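Almost midnight, and I should be asleep, but if I don't write this down I'll have forgotten the good bits by breakfast. The whole day went on the planner. I got in early, made terrible coffee and sat in front of the bin until my eyes hurt.
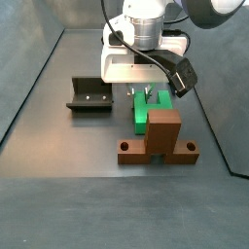
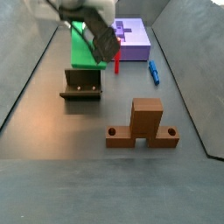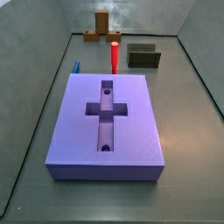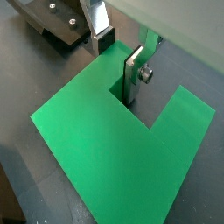 Brown T, green part, purple block. The last one is the wrist view, finger down in the notch.

So, the perception side first. Besnard (our pose estimator, still named after a street I used to live on) has a real problem with the brown T. Turn it halfway around and the thing looks the same, so the yaw estimate keeps flipping by 180 and the planner dutifully spins the wrist to chase it. I've been blaming the calibration for weeks! I finally told it that both answers are fine and to take whichever one is closer to where the wrist already is. Two lines of code. I could have cried.

Then the green part, which is its own kind of misery. The grasp planner in Prisis treats every part like a convex lump, so it kept throwing out anything where a finger goes down into the gap, and those are exactly the grasps I want. I swapped in the real mesh for the collision check and suddenly had 954 candidates, which sounds wonderful until you watch the solver chew on them. Planning went up to 145 milliseconds a cycle. Valtteri Partanen leaned over and asked why I wasn't just keeping the top 20 and dropping the rest, and, well, I didn't have an answer, so now we keep the top 20.

Force control after lunch. I'd like the finger to come down softer near the floor, but when I drop the stiffness too far the controller starts humming to itself and I lose my nerve. Left it where it was and wrote a grumpy comment in the config file.

The cross-shaped pocket in the purple block is for another day. The depth map goes all mushy at the inner walls and I want a proper look at the filter before I trust a single number from in there. Also need to send Dondier the new logs, and find out who changed the frame names in Pranden without telling me (it might have been me, in June).

Feet hurt, and there's leftover rice in the fridge. Going to eat it standing up and then bed.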